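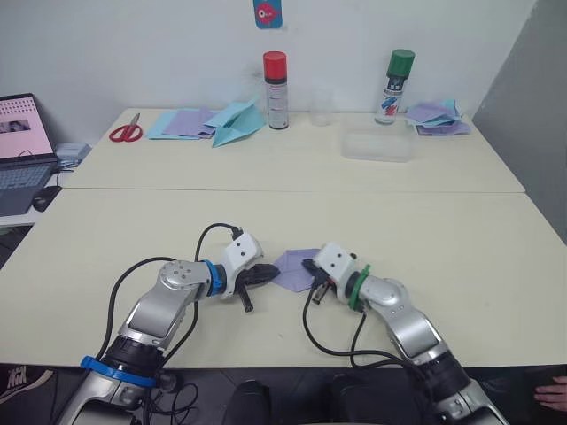
Plurkance on the paper bench: gallery and software notes

Plurkance is the control and task software for the two-arm bench at Masosham. The gallery covers the paper-folding work, with notes on the parts of the software involved. The notes describe the April release. Readers who want the install steps should go to the setup page, and the change log is kept separately.

Task

A single sheet is placed flat between the arms. The software finds the sheet, picks an edge, holds it with one gripper, and brings the free edge over with the other. The crease is then pressed and the sheet is located again before the next fold is planned. Fold sequences are stored as plain text, one fold per line, with the crease given as two points on the outline of the unfolded sheet.

Arm naming

Left and right are always given as seen from behind the arms, looking toward the wall. The left arm carries blue rings and the right arm carries a green one. The colours are used in the log viewer too, so a blue trace is a left arm trace in every plot. Older logs used "A" and "B" and the viewer converts them on load.

Control loop

Joint targets are sent at 500 Hz. The task layer runs much slower and hands down short trajectory segments, which the loop interpolates. If a new segment does not arrive in time, the arm decelerates along its current path and holds. It does not return to a home pose, as that would drag the paper.

Both arms share one clock. Earlier versions ran a separate process for each arm and matched the segments by timestamp, which was good enough for single-arm picks and poor for folding. With two grippers on the same sheet, a small timing error shows up as a wrinkle near the crease.

Gripper closing is commanded as a position with a force limit. The limit for paper is set low and is kept in the material file along with the friction value used by the planner. Card and tracing paper have their own entries.

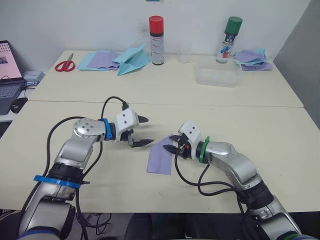

Lavender sheet flat on the near table, right gripper fingers over part of the paper, left gripper open.

Perception

The Declercq module takes the colour stream from the head camera and returns the outline of the sheet as a polygon, plus a list of visible creases. Latency from exposure to polygon is 105 ms on the bench computer. The control loop does not wait for it. Polygons are stamped with the exposure time and the task layer moves them forward using the arm positions in the log buffer.

Pale paper on a cream table gives weak contrast. Lavender is segmented well on the hue channel. Light blue is slightly worse in the late afternoon, and white has been left out of the supported list. The detector has a region mask that ends at the seam between the two tables, so the spare stacks on the far table are never offered as pick candidates. If the tables are moved, the mask has to be redrawn with the bench tool. It is not updated by the camera calibration.

Where a gripper covers part of the sheet, the hidden boundary is filled in from the last clear view, provided the sheet has not been commanded to move. The filled section is marked as inferred, and the planner will not choose a grasp point on it.

Planning

Itden is the fold planner. It takes the polygon, the next line of the fold sequence and both arm states, and returns a path for each arm. Planning is done in 4 stages:

Grasp selection on the outline
Path of the moving edge
Collision check, arm against arm and arm against table
Timing of both arms on the shared clock

Most failed plans are rejected in the third stage. The grippers have to work close together near the centre of the table, and the wrist housings take up more room than the fingers do. Cables are modelled as a padded volume over each wrist. The padding is generous and costs some reachable poses at the near edge of the table. A tighter cable model was tried and withdrawn.

A rejected plan returns the pair of bodies that came closest and the time at which they did so. The viewer draws both in red. Changing the grasp point clears the fault in most cases, and swapping the roles of the two arms clears many of the others.

Log viewer and replay

Every run is saved with joint states, gripper commands, camera frames, polygons and plans. Run 1018 is the one used for regression checks. It contains a slipped edge, a late polygon and a rejected plan, and it replays without hardware. A change to Itden or to the timing code has to get through this replay before it goes to the bench.

Replay runs at bench speed by default. The step mode stops at each new plan and prints the inputs, which is slow but is the quickest way to find a bad polygon.

Known faults in this release

The viewer drops the crease list when a run is trimmed from the start. Trim from the end only.
A sheet rotated by a half turn between folds is given the original corner numbers. The sequence then continues from the wrong side.
The hold state is logged as "idle" for the right arm.

The first two are fixed in the development branch. Test builds are posted on Thursday.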